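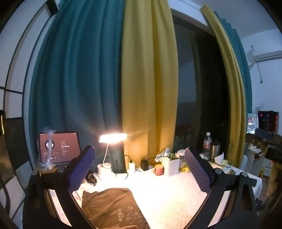 Issue 30, page 10

Filed under: Home > Windows > Tested at Home

Privent Clip-On Curtain Lining, from Urnura
By Valentin Jitaru
2020-02-16

We use cookies to remember your settings. By staying on this site you accept them. OK / Read more

The dining room is the coldest room in our house. It faces north, the window is old, and the landlord isn't going to replace it. The curtains are heavy enough, one teal and one mustard, but neither came with a lining, and on a windy night you could feel air moving at ankle height. I bought a set of Privent linings in the fall and have lived with them through most of a winter.

Privent is a separate sheet of coated fabric that hangs behind the curtain you already own. It clips to the same rings or hooks, so you don't need a second rod. The set has 2 panels, a bag of clips and a folded instruction sheet. Each panel is 90 inches long. There is a shorter size, and the maker says both can be cut.

Putting them up

Take the curtains down first. The instructions say you can fit the lining with everything still hanging, and I tried that on the first panel. My arms gave out and half the clips ended up facing the wrong way. With the curtain flat on a bed, the second panel was a 10 minute job. After that I took the first one down and did it over.

The clips are plastic. They hold well on thick tape and poorly on thin tape, so if your curtains have a narrow heading you may want to buy metal ones. I lost one clip to a clean snap when I forced it. The bag has spares.

Length was the main annoyance. A lining should stop a little short of the curtain so it doesn't show, and mine hung below the hem. I cut it with ordinary scissors. The edge hasn't frayed, but it does curl a bit, and I ended up running a line of iron-on tape along the bottom. If you sew, sew it.

Does it work?

For drafts, yes. The cold air at floor level is mostly gone when the curtains are drawn. The room still isn't warm. We keep the same thermostat setting as before and I no longer put on a second sweater at dinner. I didn't take readings, and one mild week in January makes me careful about saying anything on the heating bill.

For light, it's fair. The package says "dimout" and that is the right word. Street light comes in at the sides and over the top, as it would with any lining on a plain rod. For a bedroom on a bright street I'd look at the Janus blackout panels my sister has. They're stiffer and cost more, and they look it.

Noise is the same as before.

One thing I didn't expect was the smell. The coating had a strong raincoat smell out of the bag. I hung both panels in the garage for a weekend and that took care of most of it. By Christmas it was gone.

Condensation

With the lining closed, the glass gets colder and more water collects on it overnight. I wipe the sill each morning and leave the curtains open during the day. If you already have a damp problem, sort that out first - a lining will make it worse.

Washing

Cold, gentle, no dryer. I've washed one panel. It came out creased and the creases dropped after two days of hanging. Don't iron the coated side. I tested a cut-off piece with a warm iron and it stuck.

Price and returns

I paid 30 dollars for the set. Returns are 90 days if the fabric hasn't been cut, so measure before you reach for the scissors.

I'd buy them again for a drafty room with curtains I wanted to keep. I'm leaving ours up until spring and will see in July whether they help with the heat.

Comments (4)

marge_k: Did you find they pulled the rod down? Mine is only a thin one and it already sags in the middle.

Valentin Jitaru: The panels are lighter than I expected, but our rod has a center bracket. I'd add one before hanging these.

DaleInOhio: Same smell problem here. Mine took longer than a weekend.

tpw: I have the Husar version and the clips are metal. Fabric is thinner though. Wish somebody would sell the good clips with the good fabric.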